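Knee wall

A knee wall is a short vertical wall that closes off the low space where a sloped roof meets the attic floor. In older houses it also supports the rafters at mid-span.
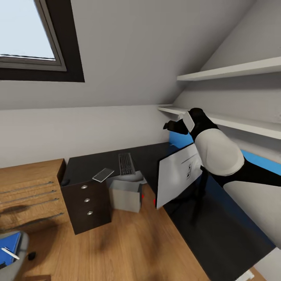

Height is set by roof pitch and by local code. Insulation is placed behind the wall or along the rafters — seldom both.

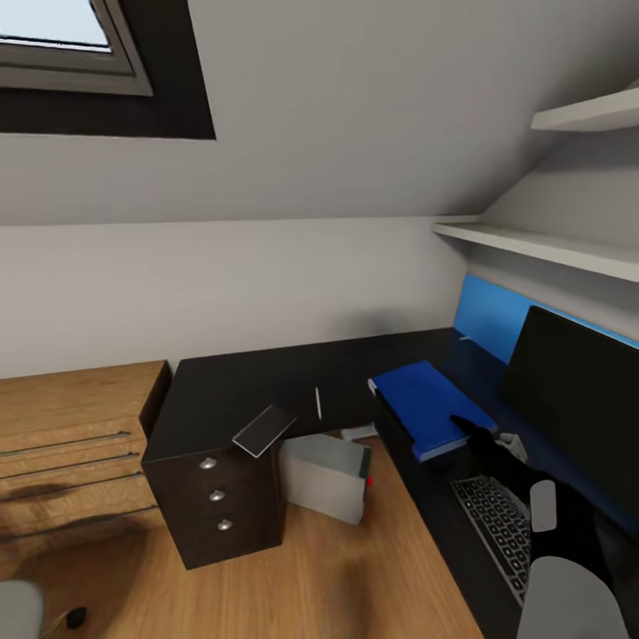
Usable floor area is measured to the face of the wall. Low zones are commonly given to seated work, as with an L-shaped desk set below a skylight and sloped ceiling. Access doors need weatherstripping.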